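PRESS RELEASE
For use from Friday

Flavereck opens a swap counter for all those loyalty cards you never use

Hello from Flavereck! I'm Vittoria Benedetti, I run the shop and I write these releases myself, so please forgive the lack of polish. Our news this time is that from Friday we're opening a swap counter for loyalty cards, stamp cards and gift cards with a bit of money still on them. It'll be at the back of the shop, past the greetings cards, and it'll be open from 10am until we close.

I should explain how we got here. Last November I was standing at the till in the Nirker bakery, holding up a long line of people who wanted their lunch, going through my purse for a stamp card I was certain I had. I did have it. It was behind a library card from a town I moved out of years ago, a coffee card with one stamp on it and a gift card for a garden centre (I don't have a garden). I got my free loaf in the end, but I went home cross with myself and emptied the whole purse on to the kitchen table.

So I asked our customers what they were carrying. We put a short form next to the till and 134 people filled it in, which was far more than I'd hoped for. The one thing that came up over and over was gift cards. People had been given them for birthdays or as thank-yous, for shops they never go into, and they felt bad about throwing them out. One lady had kept hers for so long that the shop had changed its name. Another customer wrote a whole paragraph on the back of the form about a cinema card, and I enjoyed it so much I've kept it pinned up in the stockroom.

The way it works is very simple. You bring in a gift card you don't want, we check the balance with you there and then, and it goes up on the swap board with the shop's name and the amount. If you see something on the board you'd like, you take it and leave yours. If the amounts don't match, the two of you can sort out the difference between yourselves, or we'll make it up with a Flavereck voucher. We don't take a cut. Half-filled stamp cards can go in a separate tray by the door and anyone can help themselves, provided the café or shop that gave them out is happy with it.

On that last point, I've been up and down the high street asking. Nirker said yes straight away, and so did Gautam, the tailor's next to the post office, who have a stamp card for alterations that hardly anyone knows about! In total 9 local shops have agreed that their stamp cards can be passed on, and their names will be up in our window. If you run a shop in town and I haven't got to you yet, please do pop in, as I'd love to add you.

We can't take bank cards, travel passes or anything with your name and photo on it, and I'm sorry to be strict, but we won't look after them for you either. Membership cards for gyms and clubs are out too. If a gift card has run out of date, we have a pair of scissors and a recycling bag, and you're welcome to use both.

Alongside the counter we've brought in a new range of card holders from Skova, a small maker I've been buying from since we opened. They did our key fobs and the passport covers that went so quickly before the summer. The card holders come with see-through sleeves, and I've been using one myself for long enough to be properly fond of it – my old purse has gone in a drawer. We've ordered 2,000 for the year, the biggest order I have ever signed, and I did have to sit down afterwards. Anyone who swaps a card in the opening week gets a little money off one.

I'd also like to say a big thank you to everyone who came to our tidy-your-purse evening last month. We laid on tea and flapjacks, and people went home with much lighter bags. One gentleman found a book token he'd been given by his late aunt and went and spent it on a bird guide, and came back in to show us. We'll be doing another evening once the counter has settled down, most likely starting at 6.30pm again, with more chairs this time.

We'd be very happy to see anyone from the local papers or radio on Friday morning. The kettle will be on, and there are nearly 4,000 leaflets going through doors this week, so I'm hoping for a decent crowd. Please ask for me by name at the till.

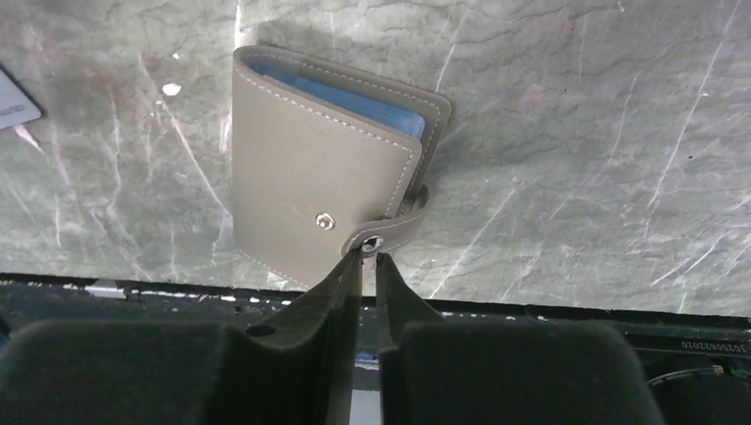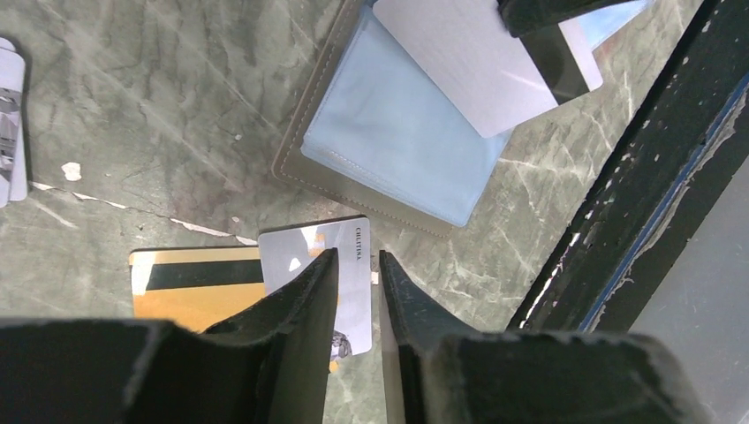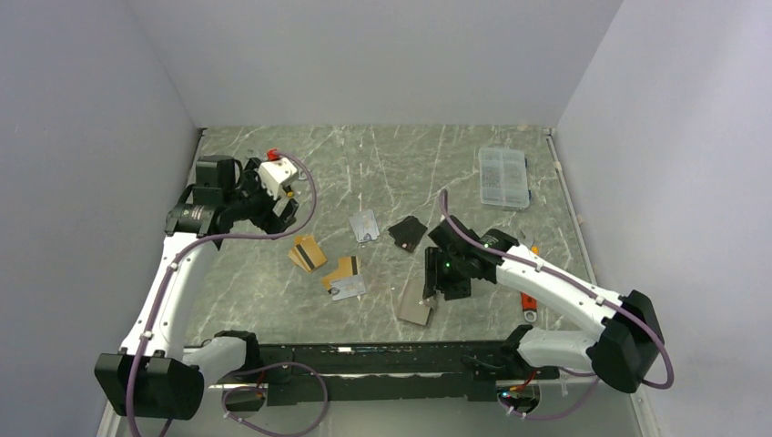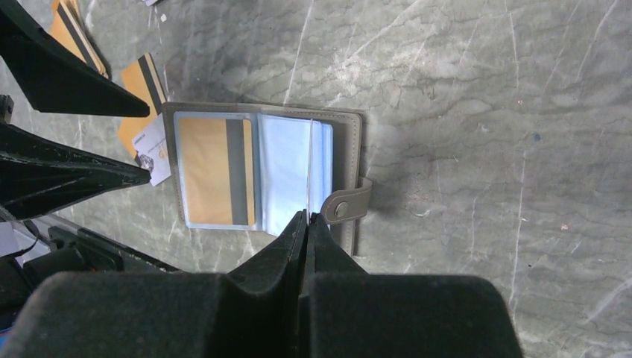 Cards and a card holder on a marble-patterned surface. The first picture shows the holder closed, the last shows it open.

For more details, or to add your shop to the stamp card list, call in at Flavereck during opening hours and ask for Vittoria Benedetti.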